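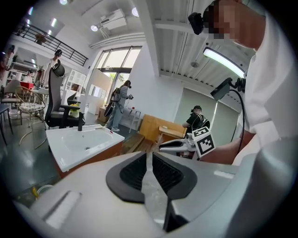

Section 4 covers the first session with the Truvach hand-held gripper kit, from unpacking the grippers to the end of the first good recording. Read it through once before you switch anything on. It assumes you have charged the batteries (Section 2) and installed the Lelldale recording software on the station computer (Section 3). Each gripper is held and moved by an operator, and its two black finger pads have ribbed inner faces that should meet evenly when closed. The white cube with the black-and-white square markers goes on the gripper before recording, and its faces need to stay in view of the tracking cameras. Several operators can work in the same room, each with their own task furniture, such as a bathroom vanity or a wooden cabinet.

4.1 Check the finger pads

1. Hold the gripper with the pads facing away from you.
2. Squeeze the trigger slowly until the pads touch.
3. Look at the line where they meet. If one pad sits ahead of the other, loosen the pad screw a half turn, line the pads up, and tighten it again.
4. Wipe the ribbed faces with a dry cloth.
5. Open and close the gripper 9 times. The movement should feel the same each time.

Note: New pads are a little stiff. They loosen up during the first hour of use.

CAUTION: Keep fingers out of the opening when the trigger is squeezed. The pads close with enough force to pinch.

4.2 Fit the marker cube

1. Check that the cube is clean. A smudge on a marker can stop the software from reading it.
2. Slide the cube onto its mount until it clicks.
3. Pull on it gently. It should not rock.
4. Type the cube's ID number into the Grippers page in Lelldale. The ID is printed on the card in the box. Cubes from the first production batch start at 494, and spare cubes carry their own numbers.
5. Repeat for the second gripper.

Do not swap cubes between grippers during a session. If you have to replace one, stop recording, enter the new ID, and run the check in 4.4 again.

4.3 Set up the room

1. Choose the furniture or fixture you will use for the task and put it where the operator can reach it without leaning.
2. Clear the floor on the operator's side. Tape down any loose cable that crosses a walking path.
3. Place the tracking cameras so that at least two can see the work surface.
4. Turn on the room lights and leave them at one setting for the whole session.
5. If daylight comes in through a window or glass door, do a test recording at the time of day you plan to work. Late afternoon sun is the usual cause of lost markers.

Leave 70 inches between operators where you can. Closer spacing works, but one person's arm may block the view of another person's cube.

Note: Glossy sinks and polished floors can reflect the marker pattern. If Lelldale shows a cube jumping from one place to another, move the nearest light or turn the fixture a few degrees.

4.4 Run the tracking check

1. Open the Check page and choose Left or Right.
2. Hold the gripper out at chest height and turn your wrist slowly in both directions.
3. Watch the status bar. Green means the cube is being followed. Yellow means it is seen by one camera only.
4. Reach to each corner of the work surface — the bar should stay green all the way.
5. Press Save. The check is stored with the session.

If the bar turns red and error 1301 appears, the cube ID does not match the one you entered. Go back to step 4 of 4.2.

4.5 Record a first task

Start with something short. Picking up a cup and setting it down again is enough.

1. Stand in the start position with both grippers open.
2. Press the button on the left gripper once. You will hear one beep.
3. Do the task at a normal pace. Do not slow down for the cameras.
4. Open both grippers and press the button again. You will hear two beeps.
5. Play the recording back before you do another one.

A dropped object does not spoil a recording. Mark it as "retry" in the list and keep going — the Bognár export tool can leave these out later if you don't want them.

CAUTION: The grippers are for dry indoor use. Do not use them with running water, food straight off the stove, or anything with a blade.

4.6 Pack up

1. Switch off both grippers.
2. Take off the marker cubes and put them back in their sleeves.
3. Leave the pads open in storage. Closed pads take on a set.
4. Copy the session to the Gremlow drive or your own storage before closing Lelldale.

Continue with Section 5, Longer Sessions and Battery Changes.

We use cookies to remember your manual language and product version. Accept all | Settings

Get firmware notices by email. Sign up

Comments (3)

benchrat
4.2 should say which way round the cube goes. Mine clicks in two directions and only one of them tracks.

mk_lab
Same here. Text on the underside toward the trigger, then it's fine.

tallpine
Got 1301 with the right ID typed in. Restarting Lelldale cleared it. Is there a fix coming in the January update?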